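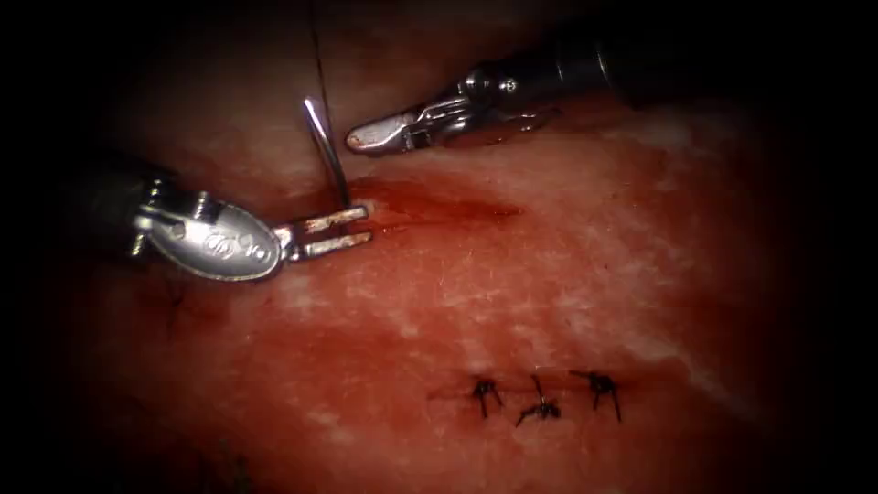
Surface with the pale streaks over red, two instruments in.

Ukevar notebook, August
Saline and drip loss, second round

Morning
Made up fresh saline in two bottles, 1000 mL each. Old stock went down the drain. The label had run and I couldn't read the salt weight on it. New labels are in pencil on tape, please leave them that way.

Balance was drifting again when I switched it on. Left it to warm up through the first coffee and it settled. The door side still picks up air from the vent, so I moved it to the inner bench next to the Jiang cabinet and leveled it there. Check weight read the same three times in a row after that.

Samples came over from the Otdale cold store in the gray box. The ice packs had shifted to one end. Bags at the other end felt softer, and I've marked those with a cross in the log. Don't pool them with the rest until we see how they behave.

Weighing
Same routine as last round: out of the bag, blot both sides once, weigh, back in the dish, lid on. I blotted harder than I meant to on the first few - they read light and I have struck them out. From then on I laid the paper on and lifted it off without pressing.

Paper matters more than I thought. The lint-free sheets hardly take anything up on a single touch, while the brown towels pull water out fast. The last round used both and I can't tell from the log which was used where. That probably explains some of the scatter in the Skakholm numbers too, but I would have to ask them what they had on the bench.

Pale patches and red areas dull at different speeds when the lid is off. I only have this by eye. It would need its own run with cut pieces of each.

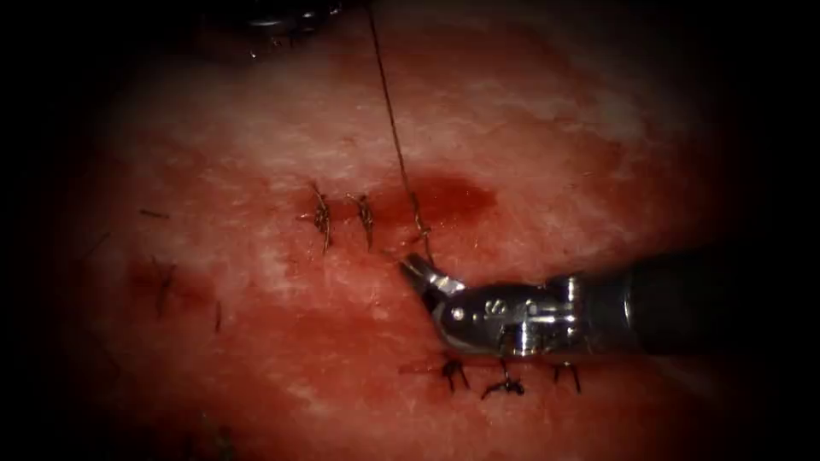
Afternoon
Misting against soaking. One set got a spray every 25 minutes, the other sat in saline with the lid on. The soaked set gained weight, so soaking is no good as a control. Misted set held steadier, though the nozzle clogs with salt and needs a rinse in plain water after use.

Used roughly 2000 mL of saline over the day counting rinses, so both bottles are finished.

To do
Order lint-free sheets, the large size.
Copy struck-out rows into the shared log with a note.
Ask Skakholm about blotting paper.
Fresh saline before the next box comes in.
Drip tray under the inner bench is cracked at one corner - use the steel one for now.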